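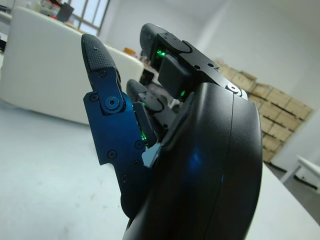 Negro mate, tornillos y un poco de azul.

Nosuvum organiza una jornada de puertas abiertas al año y yo llevaba tres dejándola pasar. La culpa la tenía el autobús, que te suelta al otro lado de la nacional y te obliga a rodear media zona industrial a pie, con el sol de julio en la nuca. Este año fui por el pan. En el programa ponía «masa madre, harinas antiguas y degustación», y yo por una degustación rodeo lo que haga falta.

El recinto es una antigua fábrica de harinas reconvertida en centro de oficios y empresas, con la fachada de ladrillo limpia y el aparcamiento todavía sin asfaltar. En la entrada te dan una pegatina verde con un número. A mí me tocó el 212, que me pareció mucho para las diez y cuarto de la mañana hasta que vi que el señor de delante llevaba el 9 y el niño de detrás, el 640. Pregunté por el criterio. Me dijeron que era para el sorteo, y no insistí.

La cola del molino

El molino es lo que la gente viene a ver, y se entiende. Las piedras son las originales, o al menos una de ellas, según a qué guía se pregunte. Se entra en grupos de 30 por una escalera pensada para personas más bajas y con menos mochila. Arriba huele a saco y a madera vieja, y una polvareda fina se te posa en las gafas y ya no te abandona hasta casa.

La explicación duró veinte minutos largos y aprendí cosas que no pienso olvidar. Que el trigo se humedece antes de molerlo para que la cáscara salga entera. Que picar la muela era un oficio aparte, y que el picador enseñaba las manos para demostrar la experiencia, por las esquirlas clavadas. Que la harina integral de verdad se enrancia, y que si la tuya lleva dos años en el armario conviene ir haciéndose preguntas (la mía lleva dos años en el armario).

Luego pusieron la piedra en marcha y ya no se oyó nada más. El guía siguió hablando con mucha convicción.
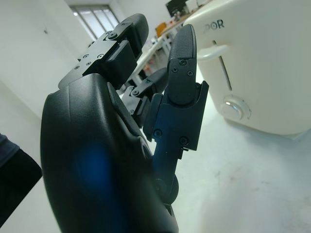
El taller de masa madre

Lo llevaba Dritel, un obrador del pueblo de al lado que vende hogazas de kilo a un precio que prefiero no escribir. Nos repartieron a cada uno un tarro con una cucharada de fermento y la instrucción de alimentarlo todos los días. El de Dritel tiene, dicen, treinta y tantos años, y ha sobrevivido a dos mudanzas y un divorcio. Al mío le di una esperanza de vida de semana y media.

Amasamos a mano. La monitora pasaba por detrás corrigiendo posturas y a mí me dijo que estaba «peleándome con ella», con ese tono que usan los fisioterapeutas. La señora de mi izquierda hizo una bola perfecta en cuatro gestos y se puso a mirar por la ventana. Yo seguí con lo mío. Como las masas necesitan horas de reposo y nosotros teníamos autobús, al final nos enseñaron unas hogazas hechas de la víspera, que es como funciona también la televisión.

La degustación, por fin

Mesas largas, servilletas de papel, una cola que se formó antes de que nadie sacara un cuchillo. Kamath, la cooperativa de cereal, traía tres panes:

Espelta. Correcta, algo seca, con una corteza que exige compromiso dental.

Centeno. Denso, ácido, oscurísimo. Me encantó y a mi alrededor no le encantó a casi nadie, así que repetí dos veces sin remordimientos.

Trigo con semillas. El que se acabó primero. Tostado gana muchísimo, y con un hilo de aceite ya es otra conversación. Es el que compré, media hogaza, y no llegó entera a la parada. 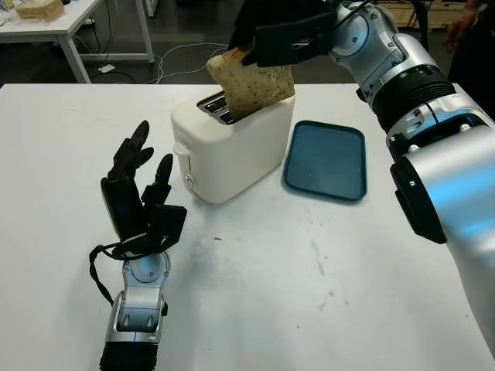
La tienda y la vuelta

La tienda de recuerdos la lleva Drorkiveo y vende paños de cocina con espigas bordadas, harina en saquitos de tela y un puzle de 1,000 piezas del edificio visto desde el aparcamiento. Calculo que la mitad de esas piezas serán gravilla. Estuve a punto de comprarlo.

Consejos, por si alguien se anima el año que viene: llegar temprano, subir al molino antes de nada y llevar agua, porque la fuente del patio es decorativa y lo descubres con la botella ya debajo. El taller se reserva en el mostrador de la entrada y se llena enseguida. El baño bueno es el de la primera planta.

No me tocó el sorteo. Era una cesta de Kamath y se la llevó el 640, que ya se había ido a casa, con lo que hubo que repetirlo y tampoco. El tarro del fermento viajó en mi regazo todo el trayecto, con la tapa a medio cerrar como nos habían indicado, y a la altura de la rotonda empezó a salirse.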